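Setting Up Multi-Factor Sign-In for Drarkmont Accounts

All staff with a Drarkmont account must register a second sign-in method by the end of May. Allow 5 minutes to complete the steps.

1. Sign in to the Tandwood portal and open Security Settings.
2. Select Add Method, then Authenticator App.
3. Scan the code shown on screen with your phone.
4. Enter the six-digit number and select Confirm.

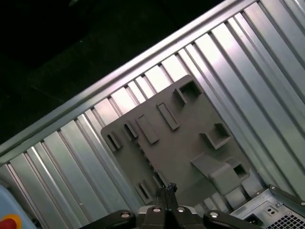

Gray plastic part on a ribbed aluminum panel.

The portal signs you out after 300 seconds without activity. If this happens before you select Confirm, return to step 1. Store your recovery codes in a secure place and do not send them by email.

Staff at the Nudcombe office who use shared workstations should request a hardware key from Lavanya Sastry before they begin.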